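Saveck Basket and Shelf Task: Collection Working Group
Minutes of the May meeting
Start 2:00 p.m.

1. Previous minutes
Accepted with one correction. Under item 4, "Teritz upload tool" should read "Teritz review tool."

2. Episode count
The target for the basket and shelf task is 1,414 accepted episodes. 708 are accepted to date. A further 200 are recorded but not reviewed. The review queue is to be cleared before any new task variant is opened.

3. Table layout
The group went over the current layout: red basket at the front of the table, shelf unit to its left with a second red basket on top, yellow basket at the far right. The front basket hides part of the shelf unit from the side view. Cardoso asked whether the basket should be moved back. Agreed to keep the position for the present batch and to record it in the layout sheet as variant B.
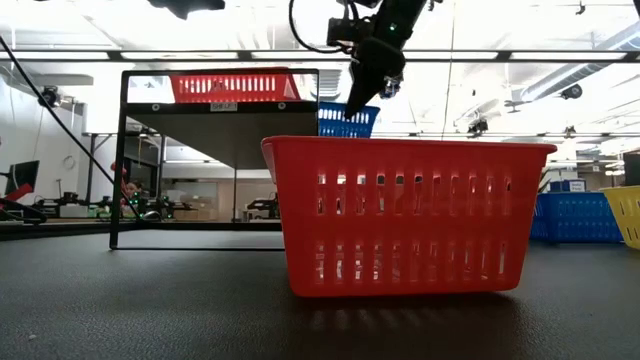

Farkance reported that reviewers are rejecting episodes for two different reasons under the same code. Code 3 covers both a failed grasp and an arm that leaves the view before release. The codes will be split. Episodes already marked with code 3 keep that code and will be looked at again only if the count falls short.

4. Instruction text
Operators have been typing the object name in several ways ("basket", "bin", "red tray"). The text field will be replaced with a fixed list. "Basket" is the term for all slotted containers. Shelf names follow the printed label. Free text remains available for the notes field only.

5. Failed attempts
Discussion of whether failed attempts should be kept. The last training run used accepted episodes only. Cardoso would like recoveries included, where the operator misses and then completes the task without a reset. Saveck has no objection provided they carry a separate flag. No decision on attempts that end in a reset.
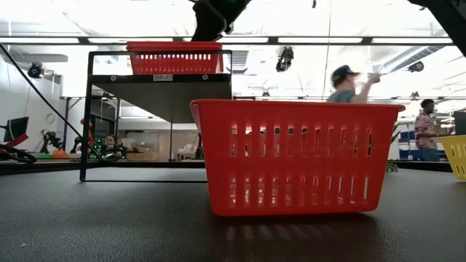
Fig. 2. Basket and shelf task, arm above the upper basket.

6. Background activity
Teritz asked if episodes with people moving behind the table should be filtered. Agreed that they stay in. The side view should not be cropped at upload.

7. Storage
Raw side-view video is to be held until 400 episodes of the next batch have passed review, then moved to the archive drive. Wrist video is not affected.

8. Actions
Farkance: split code 3, update reviewer guide.
Teritz: fixed list for object names; clear review queue.
Cardoso: draft wording for the recovery flag.
Saveck: layout sheet, variant B.

Meeting closed 3:10 p.m. Next meeting to be set once the queue is clear.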